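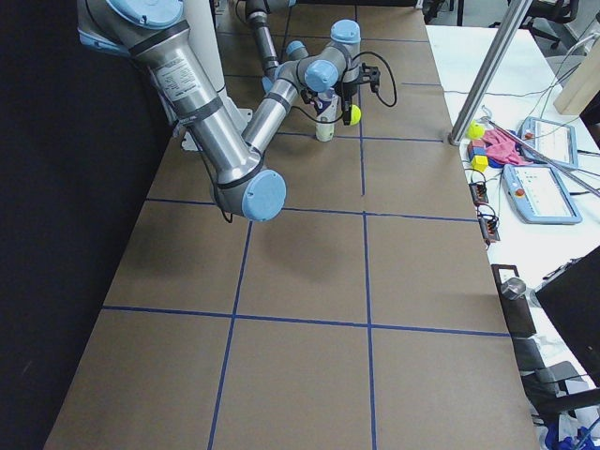 Setting levels for a vinyl DJ set in a small room

These steps assume two turntables, a two-channel mixer and the house system at Tenddale, which holds 300 people.

1. Ground both turntables to the mixer before switching anything on. Power the amplifiers last.
2. Set channel trims to minimum and the EQ to center.
3. Cue the loudest passage of your first record. Raise the trim until peaks reach +3 on the channel meter.
4. Repeat on the second channel with a different pressing. Older soul singles are often cut louder than albums.

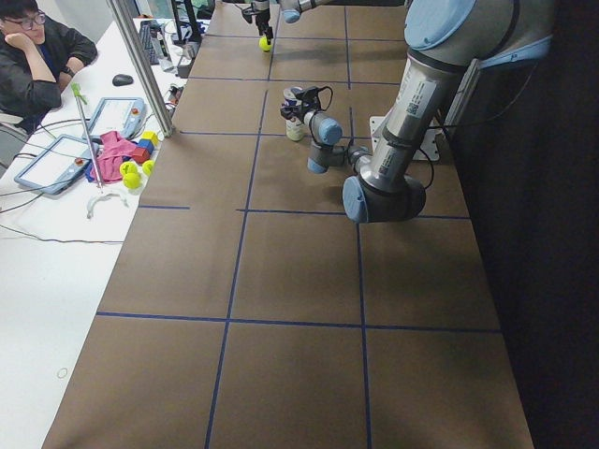
5. Bring up the master slowly with both faders open. Stop when the bass starts to ring in the back corners.
6. Mark the master position with a grease pencil. Recheck it once the floor fills, as a full room absorbs treble.

At closing, turn the amplifiers off first.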